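Reducing Water Use in Shared Laundry Rooms
Project report, second year, Household and Textile Studies
Author: Guadalupe Cuautle

1. Introduction

In the student residence where I live, the laundry room is in the basement and it serves four floors. When I moved in, I noticed that many people start a machine with very few clothes inside. Sometimes I saw one pair of jeans turning alone. I come from a town where water arrives to the house only on certain days, so this was strange for me, and I wanted to study it for my project.

The question of the report is simple: can the residents use less water for washing if they get better information, without buying new machines? My supervisor advised me to keep the question small, and I have tried to follow this advice.

2. Background

The residence is called Cendden House. The laundry room has 11 washing machines, all of the same model, and they are rented from a firm with the name Soltani. The machines are paid with a card. One wash costs the same for every programme, and this means that there is no reason in money to choose the short one or the eco one.

The machines do not weigh the clothes. There is a half load button, but it is on the second page of the menu and the symbol is difficult to understand. In my interviews, three persons believed that it meant "half speed".

I also read the notice on the wall. It is from the building company Vatow and it has 2 pages, mostly about what is forbidden. About water it says nothing.

3. Method

The work was done in two periods of four weeks each. In the first period I did not change anything. In the second period I put a new sheet above every machine, with a drawing of a full drum, a half drum and an almost empty drum, and which button to press for each. The text was in English and in Spanish, and a friend helped me to put it also in Arabic.

The number of washes came from the card system. The house manager gave me the totals each month without names. For the water I used the meter in the basement, which measures only the laundry room. I read it every morning at 7.30, before the first users came down. On two mornings I was ill and my neighbour read it for me.

I also made short interviews with residents while they waited for their washing. I asked how they decide when to wash, how they separate the clothes, and which programme they use. I did not record the voices, I only wrote notes, and everybody could say no.

4. How people sort their clothes

I did not plan this part at the start, but many answers in the interviews were about sorting. The people who wash very small loads are often the same people who sort very carefully. They keep white, dark, coloured and delicate things apart, and then each group is too small to fill a drum. One resident had five groups. Her mother taught her this, and she said that she would feel guilty to mix them.

Other residents keep everything in one bag and decide in front of the machine. Their loads are fuller, but they wash at a higher temperature, as they think that a mixed load needs it. So they save water and spend more electricity. I have no measurement for the electricity.

Between these two there is a third way, with only a dark group and a light group. Two baskets are enough for it, and it was the method I suggested when somebody asked me for my opinion.

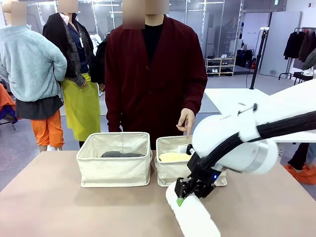

5. Results

In the first period the residents made 1,839 washes. In the second period they made fewer, but I must be careful with this number, for the second period included the last week of term and some rooms were already empty. For this reason I compare the water for each wash and leave the totals to one side.

The water for each wash went down in the second period. The change was biggest in the first week after the sheets were put up, and then it became smaller. In the last week it was still lower than before, but not by much. I think that people read a new sheet and later they stop seeing it.

The half load button was used more. The residents I interviewed in the second period could nearly all explain what it does, and in the first period most could not.

Two sheets disappeared and one became wet and could not be read. I replaced them the same day.

6. Problems

The meter shows only whole units of 1,000 litres, so the reading of one day alone is not precise. It is better to look at complete weeks. Also, one machine was out of order for nine days in the first period, and the queue perhaps made people fill the others more. If this is true, the real effect of the sheets is a little bigger than my result.

I compared my numbers with a page from Zustard, a shop that sells drying racks and also gives advice on washing. Their advice on full loads was similar to mine, but they did not explain where it comes from, and so I did not use it as a source.

7. Conclusion and next steps

The sheets had an effect, and they cost almost nothing. The effect became weaker with time. I would like to repeat the measurement in August, when the summer guests are in the building and do not know the machines, and to change the design of the sheet every two weeks.

I have also written to Soltani to ask if the half load symbol can be moved to the first page of the menu. At the moment of giving in this report I have no answer.

Thanks to the residents of the third floor, who answered most of my questions, and to my neighbour for the two mornings.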